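Lists Archive Threads Search Subscribe Log in

Archive > Fostport Toy Shelf > Sorting and Storage > Message 186

This site uses cookies to keep you logged in to the archive. OK / Settings

Subject: Re: One box for play food, or several?
Date: April 10, 2019

Replying below the quote, as the list rules beg us to.

> We have been through the small toys at the Narance branch and I would
> like to propose, again, that play food goes out in its own box with a
> lid and a list taped inside it. Food only. Families borrow the food
> box, families return the food box, and we check it against the list.
> Last time ours came back with a plastic dinosaur and no eggs. If other
> branches could say what they do now, and whether they would go along
> with it, I will write it up before the summer loans start.
>
> Also, whoever has the Bescombe label maker, please bring it back.

I don't have the label maker. I did have it in February, and I passed it on, and I'm not going to say to whom on a public list.

On the food box: I'm for it in principle. I was for it in practice too, until I tried it at home with the batch I've been minding. My plan was a green plastic box with pictures of cookies on the front, which struck me as a strong hint about the contents. Spread everything out, put food in the box, put the rest somewhere else, have lunch.

The food was easy enough. Corn, pumpkin, grapes, a green leafy thing I'm prepared to call cabbage. Then you get to the yellow cooking pot. It isn't food, but the corn is no use to anyone without it, so in it goes. Then there's the pig. My first thought was that a pig is an animal and belongs with the animals. My household's youngest authority pointed out that bacon is food. I had no reply ready, and the pig has been in with the vegetables ever since.
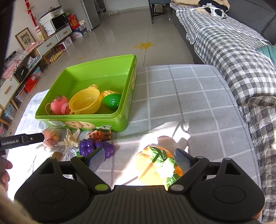
One member has already answered me off-list that the trouble is the word "food," and that we should sort by what children do with a thing and forget what it's supposed to be. Anything that gets cooked, served or pretended to be eaten goes in the one box. Anything that swims, drives or gets put to bed goes in another. The same member thinks the list inside the lid is a mistake, because parents read it as a bill.

I like this more than I expected to, and I can see exactly where it falls down. In my house everything gets cooked. A starfish was soup twice this week. Under the new system I'd be lending out a single box with all our belongings in it and a note saying "kitchen."

So, for the write-up, what we do now at our end of Fostport:

- Big pieces (pots, fruit, vegetables, anything the size of a fist) go in the box first.
- Small pieces go in a clear bag that closes, and the bag goes in the box last, on top, where people will see it before they tip the lot out.
- Sea creatures are kept apart. I'll come to that.
- Wrappers and packets that came with a toy get thrown out, unless a child has become attached to the wrapper, in which case you wait until bedtime.

The branch inventory says we hold 347 small pieces. I would love to meet the person who believes this. I found 3 things under the sofa on Sorting Day that had never been on any list, and one of those may have been a real raisin.

The sea creatures are the argument I actually wanted to have. We were given a bag of those see-through octopuses by the Karamanlidis shop when it cleared its counter display, and they're lovely things, the color of barley sugar when the light gets into them. That is my complaint. They look far more like food than the food does. Put one next to a plastic grape and ask a three-year-old which is the candy.

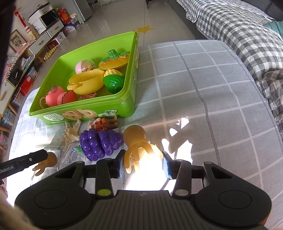
I would therefore like the rule to say, in plain words, that the octopuses do not travel with the play food, however well they fit in the corner of the box. Put them in with the bath toys or the beach set. I don't mind which, as long as nobody at Narance opens a lid marked FOOD and finds something clear and orange sitting in the pot. The starfish can go with them, soup or no soup.

On the checking-in problem, I'd suggest we stop trying to check every piece at the door. There's always someone waiting with a stroller and a coat half on, and we end up waving the box through anyway. Tip it out later on something light and patterned with edges you can see. I use a gray and white checked cover and go along it square by square. It's slow, but small brown things do show up on it, and small brown things are what we lose.

As for the lid list, could we try a drawing in place of it? A pot, a pumpkin, some corn. Children will check a drawing for you, with great severity, and they'll do it before you've asked. I can do the drawing if no one objects to a cabbage that looks like a hat.

I have 2 spare boxes with lids if Narance wants them. One has a crack near the handle that I've taped. They're by my front door and I'd like to be able to open it properly again, so please write soon.

And check your drawers for the label maker.

Previous in thread Next in thread Reply to list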